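Karkasau Guest House Owners, minutes of the November meeting

Present: Miloslav Vrabec (chair), Jarmila Holub, Štefánia Sokol, Anežka Kollár (minutes). Apologies: Alžběta Havlíček.

1. Joint booking site
M. Vrabec presented the offer from Ots. Joining costs $200 per house, plus a setup charge of $1,695 shared by the group. J. Holub asked what the charge pays for. The offer says "onboarding." She asked again and the chair read out the same line.
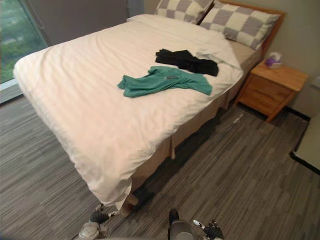
Ots wants every house to supply room listings in its own format, with a "story" for each room. Š. Sokol doubted that guests read stories. Her view was that people look at the price and the bed, and that a white duvet and two checkered pillows against a wooden headboard tell them most of what they want to know. The chair said Ots has figures showing otherwise. He did not have the figures with him.

2. Vorkusetti road signs
The town has again promised new signs before the season. Members recalled the same promise last year. No action.
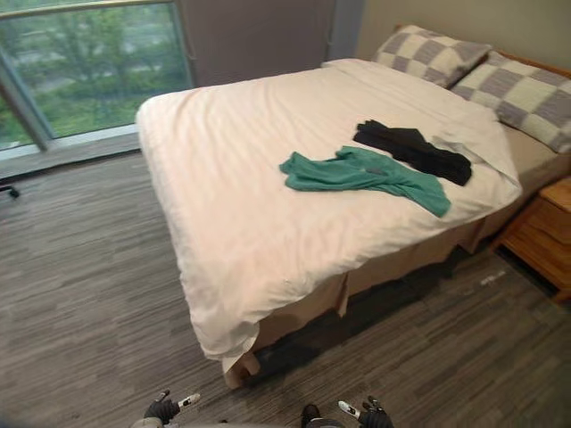

Bedroom with window, white duvet and beige bed skirt.

3. Linen contract
Edau proposes a 5-year term. A. Kollár could find no price cap after year 2 and would not sign as it stands. J. Holub agreed. M. Vrabec thought the rate fair but conceded the point on the cap. He will ask for it in writing.

4. Vote on item 1
Put off until Ots itemizes the setup charge. The chair asked that his disappointment be noted.

Closed 8:40 p.m.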